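Utberg Forum > Phones and Tablets > Budget Android
Thread: Druner Ra 2, worth keeping or send it back?

marshpiper
Hello all, long post coming, sorry! My old Uvus finally gave up on holding a charge, so I ordered the Druner Ra 2 after reading through half this board. It's light, it fits in my coat pocket, and the speaker is louder than I expected from something this cheap. My one worry is the battery. The box says 3148 mAh and I'm at 11 percent by supper most days, and all I do is messages, a little radio and the crossword. Is that normal for this one, or did I get a dud?

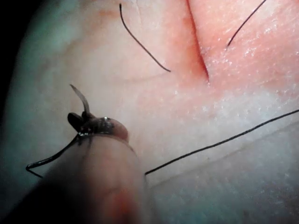
Vol. 9, No. 2

tinkettle
Welcome! I've had mine since November and I get through to bedtime with some left over, so yours sounds thirsty to me. Before you box it up, go into the battery settings and look at what's running in the background. Mine came with a weather app that checked in constantly, and once I switched that off it was like having a different phone. Also give it a week or so, because a new phone does a lot of updating at first.

oldbrackish
I'm going to disagree with tinkettle, in a friendly way. I had the Ra 2 and sent it back. The battery was fine for me, but the screen was so dim outdoors that I kept it turned all the way up, and of course that drained it by mid-afternoon. If you read outside at all, I'd go back to Uvus and pay the difference.

tinkettle
Well, we'll have to differ on that one, my friend! I use mine in the garden and I can see it fine, though I'll admit I'm usually under the porch roof.

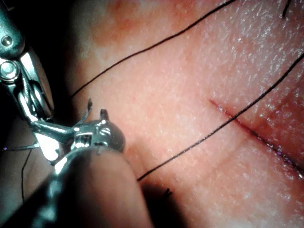 Corinne Haldvik, Forum Editor

marshpiper
Thank you both, you're so kind to write all that out. I found the weather app (it was there on mine too!) and turned it off, and I took the brightness down a notch. Will report back. I do like the little thing and I'd rather not go through the mailing labels again.

oldbrackish
Fair enough, and I hope it works out. Check the return window though, mine was shorter than I thought.

marshpiper
Good tip, I'm going to dig out the receipt tonight.

Last reply 02/02/2021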